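Nustano Neighbors Help Board
Home and Kitchen > Small kitchens and rentals

Moving into a studio with no real kitchen - how do I cook in there without making myself miserable?

posted by pratcombe_newbie

Hello everyone, and thank you in advance for reading, as I have a feeling this is going to run long. I'm moving at the start of April into a one-room place on the Pratcombe side of town. It's a sweet little room with good light and a landlady I liked right away, but the listing said "kitchenette" and what that means is a sink, a refrigerator that comes up to my hip, and two outlets on the same wall. No stove, no oven, no hood. The lease says no open flame and no hot plates, and I'm not going to try to sneak one in.

I cook nearly every night where I live now. I don't do anything fancy, mostly soups, rice, beans, roasted vegetables, a pan of something on the weekend that lasts me a few days. My mother thinks I'll be living on cereal by the second week and I'd love to prove her wrong. I have a microwave already and I'm allowed a slow cooker and an electric kettle (I asked, and she put it in writing).

So what I'd like to know is how people do this day to day. What do you cook? Where do you put things when there's no counter? And how do you keep your bed from smelling like onions? My budget for getting set up is $200, and I'd be happy to come in under that. I'd also love to hear what you bought that turned out to be a waste, so I can skip it.

Thank you again, and sorry for the length!

3 replies

cenley_road_cook

Oh, welcome to the neighborhood! I lived in a room like that for two years when I first came here, over on Cenley Road, and I look back on it more fondly than I expected to. You'll be fine. You already know how to cook, and that's most of the battle - the rest is learning a few different habits.

Let me start with the counter, as that was what drove me up the wall at first. You don't have one, so you need to give yourself one. Get a table that is the right height for you to chop on while standing, and keep it clear. I mean really clear, with no mail on it and no laptop. If the cooking things live on the same table you eat at, you'll spend your whole evening moving things from one side to the other and then give up and order noodles. I had a big wooden board that I laid across the sink when I needed extra room, and I'd buy that again before anything else. Measure your sink first, though. Mine hung over by a whisker on one side and I lost a very nice bowl of lentils learning about it.
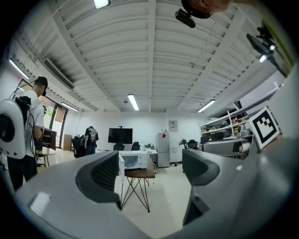

As for what to cook, the microwave will do far more than reheat if you let it. Rice comes out well in a deep bowl with a plate on top, once you've learned how yours behaves. Potatoes, obviously. Any hard vegetable you'd normally roast can be cut small and steamed in a covered dish with a spoonful of water, and then dressed while it's still hot with oil, salt and something sharp like vinegar or lemon. It won't be brown and crispy and you should make your peace with that early. What you get is soft and sweet and takes on flavor beautifully, and I still make carrots that way even though I have an oven now.

Eggs are possible too. Beat them first with a splash of milk in a mug, go in short bursts and stir in between. Please don't ever put one in there in the shell.

My weekly rhythm went like this. One evening I'd run the slow cooker with beans or a stew, and portion most of it into flat containers. The little refrigerators usually have a freezer compartment that's barely a shelf, so flat is what you want. Round tubs waste all the corners. Then the next few nights would be beans on rice, beans on a potato, beans loosened up with broth and called soup. I'd change the topping so it didn't feel like the same dinner: pickled onions one night, a fried-garlic oil from a jar the next, a handful of herbs if I'd been to the market.

On the smell, I have good news and bad news. Steaming and slow cooking smell a lot less than frying, so you'll have less trouble than you think. But a slow cooker going all day with onions in it will get into your sweaters, there's no way around that. I kept my clothes in a closed wardrobe, cracked the window even in winter, and put the pot as far from the bed as the cord allowed. Some people wrap the lid in a towel. I never found it did much, and it made me nervous.

One caution about the outlets. If both of yours are on one wall there's a good chance they share a circuit, and a kettle and a microwave running at the same moment can be enough to trip the breaker. Ask your landlady where the panel is before you need to know at nine at night. Plug the big appliances straight into the wall too, and leave the power strip for your lamp and phone.

Money-wise, I'd put it into a decent knife, the board, a set of glass dishes with lids, and a proper table if you don't have one. You ought to be able to do all that and stay around your number if you look secondhand. The Magalhães thrift shop gets a lot of good glassware. My wasted purchases were a microwave bacon tray (used twice), a spiral vegetable cutter, and a stacking spice rack that fell over every time a truck went by.

Come back and tell us how it goes!

hungry_on_the_hill

slow cooker + rice in the microwave and you're set. don't overthink it. get the 2 quart one not the big one, the big one takes up your whole table and you'll be eating chili till you die

also canned fish

thirteen_spoons

The reply from cenley_road_cook is a lovely one and I agree with nearly all of it, so I'll only add a few things that come from my own small-room years (I'm still in mine, by choice, and quite happy).

First, I'd gently disagree about the smaller slow cooker, at least for somebody who likes to cook once and eat for days. A middling size has been right for me. It's worth thinking about how much your freezer shelf will hold and working backward from there. And whatever size you get, if you're using dried kidney beans, soak them and boil them hard before they go anywhere near the slow cooker. A slow cooker on its own may not get hot enough to make them safe. Without a stove that's a nuisance, so I buy kidney beans canned and save the slow cooker for lentils and chickpeas.

Second, don't forget the kettle! It's the most useful thing in my room. Couscous needs only boiling water and a lid. So do rice noodles, and bulgur if you're patient with it. I do a noodle bowl most weeks with boiling water, a spoonful of miso, grated ginger, frozen peas and whatever greens I've got, torn up small, and it's on the table before I've finished hanging up my coat.

Third, washing up. With a small sink you can't let it pile up, so I wash as I go, and I own fewer things than I used to. I have two bowls, two plates, and (as you may have guessed from my name here) 13 spoons, as spoons are my weakness. Everything else got pared down. A folding rack that sits over the sink is handy, but do check it doesn't get in the way of the faucet.

And for the microwave itself, once a week heat a bowl of water with a slice of lemon and a wooden spoon standing in it, until it's good and steamy. Leave it shut for a few minutes and then wipe the inside down. In a one-room home an old splash of tomato sauce makes itself known every time you warm up your coffee. I leave the door open for a little while afterward too, so it airs out.

I spent $100 setting up, and the only thing I regret is a cheap can opener, so buy a good one of those. Tell your mother there will be very little cereal.

pratcombe_newbie

Thank you all so much, I've been reading these out loud to my mother, who remains unconvinced but has offered me her old glass dishes. I measured the sink on my last visit and I'm going to look for a board this week. I had no idea about the kidney beans! I'll ask about the breaker panel when I pick up the keys. If anyone has a favorite lentil recipe that works in a slow cooker, I'd be very glad to have it.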